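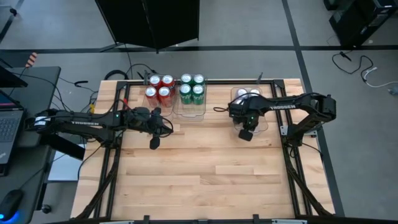

Sorting canned drinks into clear trays, a thread. Mostly for whoever restocks the break room fridge after me at Clastham.

1/ The unit is one tray. Four cans, two by two. A tray holds one drink and nothing else. If you have three of something, the tray goes in with a gap.

2/ Clear plastic only. We had opaque bins until September and people pulled each one out to see what was in it, then left it on the counter. With clear walls you read the can color from the side and the door closes sooner.

3/ Red in one tray, green in the next, side by side. Color is the label. I printed paper labels once. They curled in the fridge and came off on people's sleeves.

4/ Lids up, always. A can on its side rolls when the tray is pulled, and the pull tab on one can scrapes the wall of the next. Upright, the tray slides out level.

5/ Load on a table, never in the fridge. Wood top at standing height is best. Put the finished trays along the back edge and keep the front clear for the one you're working on.

6/ Loading order: far pair first, then near pair. Going the other way means reaching over cans that are already standing, and a sleeve will take one down.

7/ Lift cans by the upper third. Gripping at the base puts your knuckles against the tray wall before the can is seated.

8/ Hazem Belhaj asked whether a tray of six would be more efficient. Per trip, yes. Our shelf depth takes a two-by-two with clearance for the door rack. A two-by-three touches the rack and the seal doesn't close. I measured twice.

9/ Rotation: the new tray goes to the back of the shelf, the old tray comes forward. Do not top up a half-empty tray from a new case. Finish it, wipe it, reload it.

10/ Wiping: damp cloth, then dry cloth. Skip the dishwasher. Two of the first batch came out bowed and now rock on a flat surface. Tamás Kozma keeps cable ties in one of them.

11/ Restock is Wednesday, before 10. Cases are under the bench by the door. Flatten the cardboard when you're done, it doesn't fit the bin otherwise.

12/ Da-eun Yoo wants a tray for sparkling water. Fine by me, but those cans are the tall narrow kind and they lean in the current trays. I'm looking for a divider that fits. If you know of one, reply with inside dimensions, please, not outside.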